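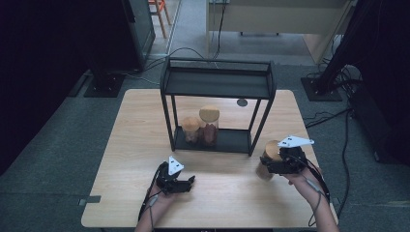 *Two jars on the rack, Grodolden rehearsal rooms*

Hello, and welcome to Tradby Players! I'm Eoin Mulligan, and I've been writing and directing our shows from the start, which means I also get to write this page (lucky me).

We make theater for places that don't usually have any. Our first show, The Ferryman's Daughter, played in a boat shed to an audience of 13, and four of those were my cousins. Last season we gave 92 performances in barns, libraries, a bus garage and one very drafty chapel, and I loved pretty much every one of them – even the chapel, where we lost half of Act Two to the bells.

Most of our plays start as local stories. People tell us about a shipwreck or a runaway bride or a feud over a gate, and we go away and turn it into something with songs in it. The Hoekstra Letters began that way, with a bundle of mail that a family let us read at their kitchen table. It's now our longest show, at 112 minutes with no intermission, so do use the restroom first!

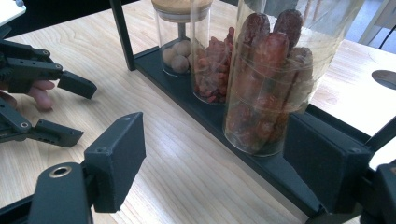
Dexter Okafor wrote to us after seeing it that he had come for the fiddle music and stayed up half the night arguing with his sister over whether the youngest brother should have burned the last letter. He still thinks yes. She's bringing her whole book club in November, so I'm expecting more mail.

We're a company of seven, plus whoever we can talk into playing the accordion. Everybody acts, everybody carries scenery, and we all take turns driving the van (it's called Clernex, after a sticker that was on it when we bought it, and second gear is a matter of luck).

If you have a hall, a yard or a big enough shed, we'd love to come and play in it. We need a flat floor, two power outlets and room for up to 100 chairs. Drop us a line through the contact page and tell us a bit about the place – and if there's a story that goes with it, send that too.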